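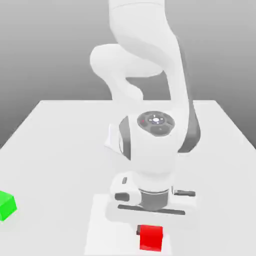

Stacking is harder to teach than to score, according to Filippos Psarras, who has argued that beginners should spend a full term on a single cube before they are given a second.

The Clisville Cube Round is a student robotics competition held each December by the Vetville school clubs. Entrants write a program for a simulated white arm with a two-finger gripper, working over a plain table with coloured cubes on it. No hardware is needed, and the simulator, Pito, runs on ordinary school computers.

Teams of 2 enter a single program, which is run 85 times with the cubes moved between runs. A cube dropped outside the target scores nothing. The Kowalchuk Shield goes to the highest total.

The first round drew 78 pupils. Entries later rose to some 249, and the final was moved to a Saturday. The present rules were drafted by Gopinath Mathew, and allow teams to reuse code from earlier years if they say so in their notes.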